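Last updated 11 February 2026. These answers apply to everyone recording with hand-held grippers at the Rumarbridge site, including visitors from Zota. If something isn't covered, ask Selorm Agbeko before you record, and it will be added if it comes up again.

# Hand-held gripper recording: common questions

## Before you start

**Do I need training first?**

Yes. You need the short induction and one supervised session. People who did theirs at Irkomska before January need to repeat the supervised part, as the floor rules are different here.

**What do I check on the grippers?**

Open and close both pairs of fingers fully. Look at the marker cubes: every printed face should be clean, flat and firmly fixed. A cube that moves when you press it with a thumb means the gripper goes back on the shelf with a red tag. Don't glue it yourself.

**Can I wipe the markers?**

Use a dry cloth only. Sprays lift the print and leave a shine that upsets the tracking.

**What should I wear?**

Plain sleeves, close at the wrist, and closed shoes. Take off bracelets and lanyards. Gloves are not allowed, even in the cold months.

## The work area

**Where can I record?**

On a table or on the floor. Floor work needs a sheet under the objects, big enough that nothing you handle ends up on bare concrete. Cardboard is fine if it lies flat. Replace it when the corners begin to curl.

**How much clear space do I need?**

Enough to take one full step back without looking. Chairs on castors are the usual problem, so push them out of reach before you pick up the grippers. Bags go against the wall.
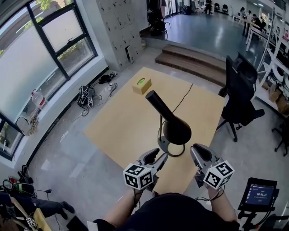
**What about cables?**

A gripper cable should follow your forearm and have enough slack for you to straighten your arm. If it pulls at full stretch, stop and re-route it. Cables belonging to the objects you are handling may lie on the sheet, but they must be unplugged from the mains unless the task sheet says otherwise.

**Can other people be in the room?**

Yes, provided they know recording is going on and have signed the notice by the door. Anyone who hasn't signed waits outside until the take is over. Faces are blurred before files leave the site, but blurring doesn't replace the signature.

## During a take

**How long is a take?**

The task sheet gives the limit. No take may run over 200 seconds. Keep the timer where you can read it without turning your body.

**What if I drop something?**

Carry on if the object is whole and you can reach it safely. Mark the take "drop" afterwards. If anything has broken, stop, put both grippers down and clear up before doing anything else.

**May I put a gripper down and use my bare hand?**

No. End the take and start a new one. Mixed takes have to be thrown away, and finding them later is slow work.

**How often should I rest?**

After every 2 task sheets, or sooner if your wrists ache. Floor work is harder on the knees and back than people expect. Pads are in the grey crate. Tell Selorm if you need table tasks only and you'll be moved, no explanation required.

## Afterwards

**How do I label a take?**

Use the task number, your operator number and one of the agreed words: good, drop, stop or fault. Don't invent new ones. Last year's batch had 383 takes with labels the Zakaria checking tool couldn't read, and they were all sorted by hand.

**Can I delete a bad take?**

No. Label it and leave it. Only the data lead deletes files.

**How many takes are checked?**

Up to 100 from each batch are watched in full. The rest go through the automatic check for lost markers and missing timestamps.

**Who do I tell about a near miss?**

Write it in the log on the same day, even if no one was hurt. Trips over cables and chairs count.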